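Last updated: November

Refinishing the round table, part 2

The first coat went on Saturday morning and I had misjudged the sanding. I stopped at 120 grit the first time, and under a raking lamp the cross-grain scratches were plain enough that I took the whole top back and started over. The second pass went 80, 120, 180, with the vacuum between grits and a damp cloth at the end to raise the grain.

For the finish I used Candik hardwax oil in the clear version. The tin says to apply two thin coats and I followed that, with an overnight gap. Total consumption was 335 ml, more than the coverage figure on the label would predict. Old wood is thirsty, and this top had been bare for a long time before I got to it.
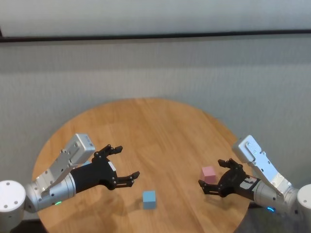 The color moved further toward honey than I wanted. On the offcut it stayed close to raw oak, but the offcut was newer stock and had never seen daylight. If you want to keep a pale tone, test on the underside of the table itself. I knew this and used the offcut anyway.

Application notes, mostly for my own reference. I worked in strips along the grain, with a white pad, and wiped off the excess after 20 minutes. Hikent sells a pad holder with a swivel head that I tried on the first coat and gave up on – the edge of a round top tips it, and you get a heavy line about a finger's width in from the rim. By hand is slower and better. The rim itself I did last with a folded cotton rag.

Sheen is low. Under overhead light there are soft reflections and nothing like a gloss. I considered the Sönmez satin varnish, which would be harder, but a varnish that gets scratched has to be sanded and recoated over a whole surface, and an oiled top can be repaired in one spot.

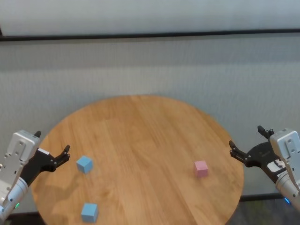
Curing is the part I am still unsure about. The surface was dry to the touch the next day. Full hardness takes longer, and until then I am keeping hot cups and standing water off it. Small light things are fine. Felt pads under anything with a rough base.

The grain reads much more strongly than before, particularly the darker bands, and I have stopped minding the color. I do not plan a third coat.
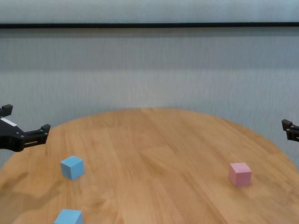
Jomar Abella wrote in to say that he would have warmed the oil in a water bath first, and that on his own table a third coat after a month made a clear difference to how it handled water rings. He used Zusunov oil, so the comparison is loose, but I will run a drop test on the underside before deciding.

We use cookies to measure traffic on this site. By continuing to read, you accept our cookie policy.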